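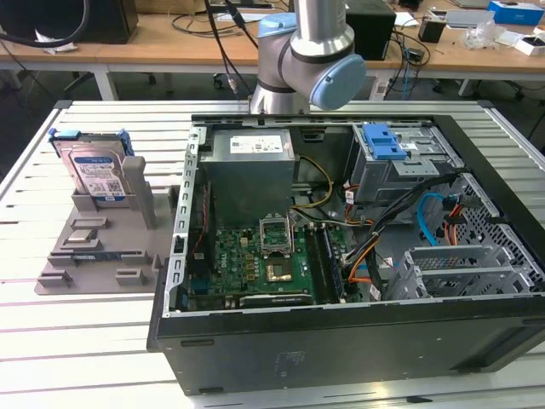
Do computers really think?

People say it all the time. "The computer's thinking," says your teacher, when the little circle goes round and round. "It thinks I'm still eleven," says your cousin, when a website gets her birthday wrong. But is it true? Let's not just take their word for it.

What is going on in there?

Take the side off a desktop computer and you won't find anything that looks like a brain. There is a metal box called the power supply, which feeds electricity to the rest. There is a big flat board, usually green, black or blue, called the motherboard. And near the middle of the board there is often a small square part called the processor. If anything in a computer does the thinking, it ought to be that.

So what does a processor do? It adds. It compares one number with another. It moves numbers from one place to another. That's most of it, and it does it by switching electricity on and off through tiny switches, far too small to see.

It is very, very fast. But being fast isn't the same as being clever. A tap can fill a bath quicker than you can with a teaspoon, and no one says the tap is a genius.

Only two numbers

Everything in a computer is stored using just 2 digits, 0 and 1. Your favourite song is a long string of them. So is a photo of your dog. The computer has no idea that one is a song and the other is a dog. Somebody had to write instructions telling it what to do with each one.

Those instructions are called a program. If the program has a mistake in it, the computer will follow the mistake perfectly, over and over, without ever wondering whether something has gone wrong. You would probably stop and wonder.

But it beat my dad at chess!

Yes, this is the best argument on the other side, so we should be fair to it. Computers can beat the best chess players in the world. Surely that takes thinking?

Maybe. It depends what you mean by the word. A simple chess program tries out a huge number of moves, gives each one a score and picks the highest. It doesn't feel nervous. It doesn't know it is playing a game, and it won't be pleased when it wins.

Newer programs learn from lots of examples, and they can do things that surprise even the people who made them. Some grown-ups say this is a kind of thinking. Others say it is still sums, only many more of them. When you hear someone sounding very sure either way, ask them how they know.

Try it yourself: the sandwich test

You need a friend, some bread and something to spread on it.

1. Write down how to make a sandwich.
2. Give the instructions to your friend. They must do exactly what you wrote and nothing else.
3. Watch what happens.

Canan Avcı tried this with her class of six-year-olds. One set of instructions began "put the jam on the bread", so her helper put the whole jar on top of the loaf, with the lid still on. The helper was being a computer.

Words to know

Processor: the part that carries out the instructions.
Memory: where the computer keeps what it is working on right now.
Program: a list of instructions written for a computer.

Something to argue about at tea time

If a computer could answer every question you asked it, would that mean it understood you? How could you check?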